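Ikwood Word List -- readme

Read this first. Last touched in December, parts are older.

What it is

A list of everyday words from the Rurkis valley, with spellings, meanings and where each one was heard. Started as a shoebox of index cards belonging to Ursina Hubmann. Typed up by Rongrong Xiao and Oduor Shemweta over two winters. Just over 1,000 entries now. Mostly kitchen, weather, animals, insults.

Not a dictionary. No grammar in here, see Ursina's notes for that (paper only, ask her).

Files

words.csv -- main list, one row per entry
places.csv -- village codes and full names
sources.txt -- who told us what, initials only
old/ -- the Stumavov spellings, kept for checking. Don't edit.

Columns in words.csv

id -- number, never reused, gaps are fine
word -- headword, new spelling
old_spelling -- as on the card, blank if same
meaning -- short, in English
place -- code, see places.csv
heard_from -- initials
sure -- 0 to 4. 4 means two or more speakers agreed. 0 means we can't read the card.
note -- anything else

File is UTF-8. If the accents look like garbage you opened it by double clicking. Use import instead.

Spelling

Long vowels are doubled. Old cards used a bar over the letter, some used nothing at all, so a few short vowels are probaly long. Hyphens dropped everywhere except in plant names. Plant names are a mess, Abena Ametepe is working on them, leave alone till she's done.

Known problems

- 9 entries have a meaning but no word. Card got torn. Kept for now.
- Upper and lower village mixed up in the first batch. Fixed where we could.
- "Uncle" has too many rows. They are different uncles. Do not merge!
- Dates on cards are mostly missing so there is no date column.
- Insults: some meanings were softened by whoever typed them. Oduor is putting the real ones back.
- Sort order is wrong for doubled vowels in most spreadsheet programs. No fix yet.

Changes

v4 -- places split into their own file, weather words added, duplicate ids gone
v3 -- new spelling throughout
v2 -- sure column added
v1 -- straight from the cards

Using it

Fine for teaching, family stuff, crosswords, whatever. Credit "Ikwood Word List" and teh version number. Selling it -- ask first. Speakers agreed to initials only, so please don't try to work out full names and post them.

Corrections

Send to Kwabena Arthur. One word per line, with the id. Say where you heard it and from whom. "My grandmother said it different" is a perfectly good correction but we need her village.

To do

Recordings. Plurals. Finish plants. Find the missing box of cards, last seen with Ursina's cousin.
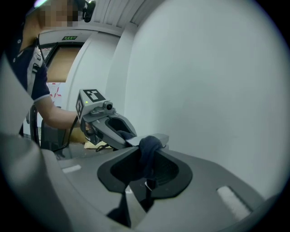 Navy polo, white piping, gray gripper in hand.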